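Vukbridge Community Boards > Home and Health > Allergies and Air

Thread: Glasses fogging with a mask on, pollen season

mossbank
Posted 2018-04-26
I wear glasses and started wearing a paper surgical mask outside this month for birch pollen. It helps a lot with the sneezing. The problem is my lenses fog up every time I breathe out, and it is worse when I come in from the cold in the morning. I walk to the Pramesell station and by the time I get there I am looking over the top of my frames. What do people do about this? I have a box of 50 so I would like to keep using these.

ter_kall
Pinch the wire. Most people press it once in the middle so it makes a point, and the air goes straight up both sides. Lay it flat, put the mask on, then use two fingers from each hand and work outward along the nose and onto the cheeks. Then set the glasses on top of the mask edge.

gravelroad18
Dish soap. One drop on each lens, rub, let it dry, buff with a soft cloth. Lasts me most of a day. I work in a cold store and have done it for years.

pennyloaf
Do not use dish soap if you have an anti-glare coating. My optician told me it was the soap that ruined mine. The coating came off in patches.

gravelroad18
I have coated lenses and they are fine. Some dish soaps have lotion or scent in them and those leave a film. Use the plain kind.

pennyloaf
Mine was the plain kind. I am only passing on what I was told. New lenses were not cheap.

ter_kall
Could also be the cloth. Paper towels scratch coatings. A shirt is not much better if it has dust on it.

mossbank
Thanks. I tried the wire this morning the way ter_kall said and it was better on the walk, still foggy on the stairs. I will hold off on the soap until I find out what coating I have.

hollis_b
I use the anti-fog spray from Litico. It works, but it has to go on every morning and the bottle is small. I am on my third since November. Wipes are less mess if you carry a bag.

quarterbend
Sprays are a waste of money. Tape works better than all of it. A strip of skin-safe medical tape across the top edge of the mask, down onto the nose. No air gets up there.

hollis_b
Tape is fine for an hour. I tried it for a full shift and had a red mark across my nose for two days. If your skin is reacting to pollen already I would leave it alone.

quarterbend
Depends on the tape. Get the paper kind and peel it slowly.

dunlin
Fit matters more than any of this. If the ear loops are loose, the whole mask lifts when you talk or look down, and the air goes up. I cross each loop once into an X before it goes over my ear. It pulls the top in.
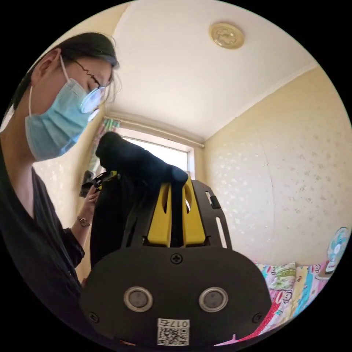 The drawback is that crossing them opens a gap at the sides, so for pollen you may be giving up some of what you gained. A knot in the loop close to the mask, with the side fold tucked in, closes that up. Takes some practice. I wasted a few getting it right.

ter_kall
Agree about the knot, disagree about crossing. The side gaps are big on a narrow face. For pollen I would take the fog over the gaps.

dunlin
Fair enough. I have a wide face and it closes up on me.

mossbank
Update. Knot in the loops plus the wire bent properly, and I got all the way to the platform with clear lenses. They fogged a little when I got on the train and cleared in a minute. No soap or spray so far. The loops do pull on my ears by the afternoon.

gravelroad18
The pharmacy on Halilović Street has a strap that hooks the loops together behind your head. Takes the weight off your ears.

pennyloaf
Those are good. Get the one with more than one notch, the plain one was too tight for me.

mossbank
Will look on Saturday. Also checked my receipt and the lenses are coated, so no soap for me.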